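Search this forum Advanced search Go

Muvivby Forums > Household Automation > Are machines ready for household chores? 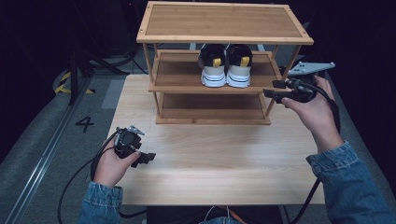 Sneakers on the middle shelf of a three-tier bamboo rack, with a hand-held gripper in each hand.

Posted by facilities_oadeleke, Wednesday, June 5, 2024
The residence office at Balogun has been asked to state whether tidying of entryways may be assigned to a machine in the next budget year. The office manages 241 units. Members with direct experience are invited to comment. Shoe storage is the first task under review.
Olumide Adeleke

Reply by cotier_bench
It is our position that the task is not ready. A person is still doing the deciding in the picture above. Placing a pair side by side with the heels forward requires judgment about left and right, and about which shelf is meant. We would not sign a service agreement on that basis.

Reply by mapleward
I must disagree with the previous member. Sneakers are forgiving objects and a rack with open slatted shelves is easy to reach into. Our own trial at Promano ran for 30 days on shoes and folded towels. The shoes were satisfactory. The towels were withdrawn from the trial.

Reply by cotier_bench
Were the shoes in that trial already paired when the machine received them?

Reply by mapleward
They were. Sorting was outside the terms of the trial.

Reply by cotier_bench
Then the larger part of the chore was performed by staff. Any tenant with 3 children will confirm this.

Reply by facilities_oadeleke
Both points are noted. The office will defer entryways until November and will request separate figures for sorting and placing.

Comments (2)
hallway_b: Please include boots in the request. Laces as well.
rtn_desk: We support the deferral. Floor mopping should be reviewed first.

Contact the moderators | Copyright Muvivby Forums | Back to top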